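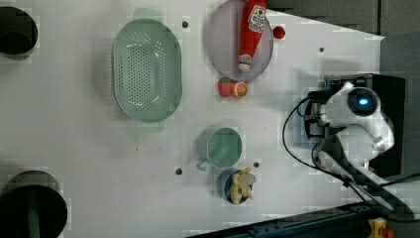 Figure 1. Kitchen props and toy foods on a white tabletop, with a pale mint-green oval colander toward the upper left.

3. How households talk about draining and rinsing

3.1 Why such a small job deserves a section

When we first sat down to plan this study of kitchen talk, draining and rinsing were barely on our list. We were after the big family subjects, the holiday roast and the bread recipe that came over with a great-grandmother, and we assumed that people would have little to say about pouring water off a pot of noodles. It was Regula Strebel, reading through the first diaries from Drestside, who kept writing "colander again!" in the margins, and after a while the rest of us had to admit that she was on to something. People argue about this job, they tease each other over it, and they teach it to their children with a seriousness that we found quite touching.

The written diaries came from 100 households, each of which kept a notebook for 2 weeks and jotted down any remark made in the kitchen that seemed worth keeping. We asked them to leave spelling and grammar just as they fell, and they were generous about it. Together the notebooks gave us roughly 500 remarks that had to do with washing, rinsing or draining food, and these are the ones we draw on in this section.

3.2 What the thing is called

Readers who grew up in one household and married into another will know the small shock of hearing a familiar object called by the wrong name. In Drestside the words "colander" and "strainer" are both in daily use, and many families use the two for different things. For most of them a colander stands on its own in the sink and has holes you could count if you cared to, while a strainer is held in the hand and is made of mesh. An oval vessel like the one in Figure 1 would be a colander to nearly everyone we heard from, although a fair few of the older diary keepers would call it "the drainer" and leave it at that.

In Jeker, up the valley, things are less settled. Several families there say "the sieve" for everything, flour sieve included, and one mother wrote that her son-in-law had brought her the wrong one so many times that she had started pointing. We were fond of that entry, and it also shows how much of kitchen talk leans on the hand and the eye. A speaker who can point has very little need of an exact word, and the notebooks are full of "that one," "the other one," and "no, the one behind it." 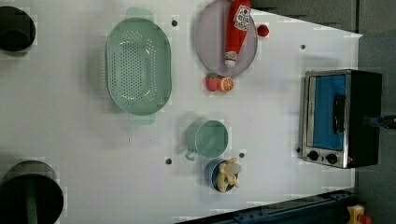 3.3 Who gives the orders

We had expected the person at the stove to do most of the instructing, and that is how it went in the Jeker notebooks. The Drestside families surprised us. There, the orders about rinsing came just as often from somebody sitting at the table with a cup of coffee, usually a grandparent, and they were phrased as questions: "Did you shake it?" or "Are you leaving that to drip?" Jafri, in an earlier study of shared cooking in December, called these "armchair questions," and we have happily borrowed the term. They are softer than a command and much harder to ignore.

Children seem to pick up the habit early. One seven-year-old, as recorded by her father, asked him whether he had "let the beans finish," in what he swore was his own mother's tone of voice. Gurkar's work on borrowed phrases would treat this as simple copying, and it may well be so, but the girl used it at the right moment and of the right food, and we would like to give her a little credit for that. We return to her, and to the beans, when we discuss turn-taking in Section 4.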